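Rultport publica su método para enseñar a una pinza a coger fruta sin magullarla

Buseck, 28 de febrero de 2018

¡Por fin puedo contarlo! Desde hoy está disponible en la web de Rultport el informe completo de Furkow, el método en el que llevo metida desde que entré en el laboratorio (y del que mi familia ya no quiere oír hablar en la mesa). La idea es sencilla de explicar y bastante pesada de llevar a cabo: una persona coge fruta con una pinza de mano, la cámara que va montada en ella lo graba, y con esas grabaciones entrenamos el control de agarre.

Para esta primera entrega reunimos 1095 demostraciones en casas normales, con mantas, cables y trastos por medio, porque en la mesa blanca del laboratorio todo sale demasiado bien. De ellas, 454 son con fruta redonda, que era lo que más me preocupaba: rueda, resbala y casi nunca se deja coger dos veces igual. Reservamos 224 para la evaluación y no las tocamos durante el entrenamiento, por mucho que a mí me picara la curiosidad.

El resultado que más ilusión me hace es el del cierre. Furkow estima la anchura de la pieza antes del contacto y frena los dedos en el último tramo. En las 300 pruebas con el brazo de Vaher, nuestro socio en el proyecto, hubo menos marcas en la piel que con el cierre a velocidad fija, y el informe trae las tablas enteras, también las de los fallos (que los hay, sobre todo con piezas muy blandas).

En abril publicaremos los datos y el código, y haremos una jornada abierta en Buseck para quien quiera probar la pinza. Prensa y laboratorios interesados pueden escribirnos desde el formulario de contacto de la web. ¡Contesto yo misma!

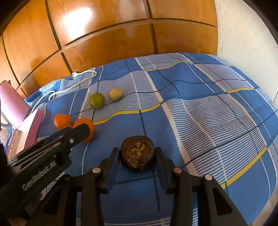 El punto de agarre es la parte de Furkow que más veces hemos reescrito. Al principio el sistema buscaba solo el contorno, y con frutas de cáliz grande se confundía y cerraba donde no debía. Con una pieza oscura y redonda como esta, parecida a un mangostán, lo que nos interesa es que las puntas de los dos dedos apoyen en la piel lisa de los lados y dejen en paz el cáliz seco y arrugado de arriba. Ahora el método separa las dos zonas antes de decidir el cierre, y el capítulo cuarto del informe explica cómo.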